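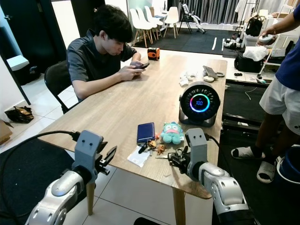
Pocket clutter on the table: the right gripper of the two-armed Stasila kit closes over a black key fob.

HERNOW OPENS ORDERS FOR STASILA, A TWO-ARMED TABLETOP KIT FOR SMALL LABS AND WORKSHOPS

NUMISSTEAD, September — I'm Flurina Marti, I run product at Hernow, and I get to be the one to tell you that Stasila is on sale! We've been teasing it in the newsletter since spring, and a lot of you have written in to ask when you could get your hands on one. Orders open this month, and the first 40 kits ship from our Numisstead workshop before the end of the year.

So what do you get? Two arms, two grippers, the mounting hardware, all the cabling and the control software, in two boxes that one person can carry up a flight of stairs (I've done it, with a break on the landing). The arms come calibrated as a pair, and setup is mostly bolting things down and plugging things in. Our newest hire got from sealed carton to first pick before lunch, and she'd never touched the thing before.

Stasila is made for small everyday stuff. Keys, wallets, cards, soft toys, all the things that end up in a heap on your table at home. We get asked a lot why we don't demo with nice clean blocks, and my answer is that our customers don't work with blocks. They want to know how a gripper copes with a bunch of keys with charms dangling off it, or a slip of paper lying flat. Paper is still the hard one, by the way, and we say so in the manual. If your work is all paper and thin film, please talk to us before you order.

The grippers are two-fingered, with black jaw pads that you can swap yourself. Each kit comes with a spare set, and a pack of replacements costs $117. They come off with the same hex key you used to put the arms together — I'd tape that key to the mount, I've lost three.

You can teach a task by hand or write it in code, and you can switch between the two halfway through a job. People who already own our single-arm kit can bring their saved tasks over, though anything that depends on reach will need another look. We kept the old file format on purpose and I had to fight for that one a little!

We did the long-run testing with Wieser, the small automation shop across the river from us. They put a pair of arms through 740 hours of picking and sorting and sent back a list of complaints that kept us busy all summer. The cable clips are new thanks to them, and so is the stop button, which used to be much too easy to bump with an elbow. Their shop is taking two of the first kits.

Schools and community workshops can rent Stasila for $175 a week, with the spare pads and phone support included. Rentals need to be booked through our office, and the fall slots are going fast. For purchase prices, drop us a line with your country and your power plug type and we'll send a quote with shipping in it.

If you'd rather try before you decide, come by the Numisstead workshop. We have a pair set up most afternoons from 2 p.m., and you're very welcome to bring your own objects. Somebody brought a bag of walnuts last month and we had a great time with those.

Press contact: Flurina Marti, Hernow, Numisstead. Review kits are available on loan, and I'm happy to do calls in the morning.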